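28 April 2020
Cashew cream base, test kitchen, Drerngate

Second run on the soak. Split the raw cashews into 2 bowls, 172 g each. One got cold water and went in the fridge overnight, the other got boiling water and stood on the counter for an hour. Drained both well and blended with 100 g fresh water, lemon juice and salt.

Overnight bowl: smooth after a few minutes, no grit on the tongue. Thick enough to hold a spoon line. Flavor mild, a little sweet.

Hot bowl: blended faster but came out slightly grainy and a shade darker. Fine for a soup, too rough for the dip. Adding water did not fix it, only made it run.

Used the Sultix blender for both. It gets warm on a long blend, so stop and scrape down halfway. The Certhorpe lid still leaks at the spout. Put a folded towel over it.

Lemon: the March batches were too sharp. Cut it by a third and added a pinch of onion powder. Better. Would not go lower or it tastes flat by the next day.

Giannakopoulos cashews are nearly finished, reorder whole ones, not pieces. Pieces soak unevenly. 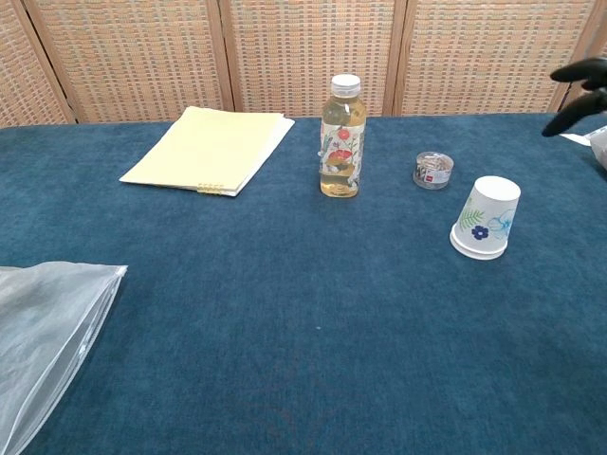
Next run: overnight soak only, try half sunflower seeds to bring the cost down. Same salt. Label the tubs with the soak time.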